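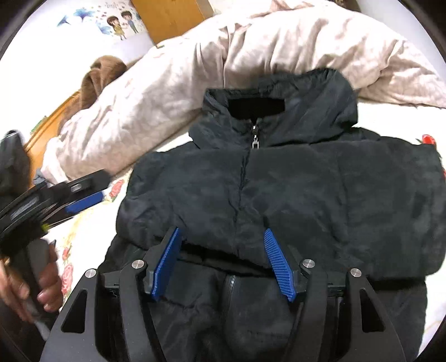 Dinesh Kashyap asked: We're a small crew teaching robots to fold clothes, and I have to write the equipment budget by February. We work in ordinary bedrooms with hand-held grippers, two per person. My quote from Wisteo comes to 2,193 for a starter set, before spare pads. Is that sensible, or should I be pricing a pair of arms from the start? I'd love to hear from anyone who has already spent the money and has opinions!

3 answers

Trilok Pant
Welcome, Dinesh, and good luck with it. I'd hold off on the arms. We bought ours in our first year, and they sat in their crates for 7 months while we worked out which jobs we even wanted to do - towels are one thing, but a puffy winter jacket with a hood and a zipper is quite another, and you'll learn that far more cheaply by hand. Put the money into a second pair of grippers first. Then ask Wisteo whether the price covers charging cables and storage cards, as ours (from Oneck) didn't, and I had a rather awkward chat with our bookkeeper afterward.
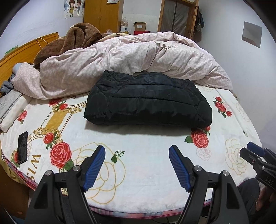

Page last changed in February by Sushil Thakur (moved to Planning & Budgets)

Pramila Nigam
I agree with Trilok for the most part, though I'd add a line for finger pads. We started with 12 spares and were reordering before the second month was out, mostly thanks to zippers and a very stubborn denim apron. Do budget for people's time too, bless them. Folding one bulky jacket over and over is slow going, and everyone needs a break and a cup of tea, so we plan for 50 folds in a session and stop there. If you do get to arms later on, ask for the shipping and the mounting table as separate lines on the quote. Ours were lumped together and I never did find out what the table cost.

Taha El Sherbiny
rent the arms. buy the grippers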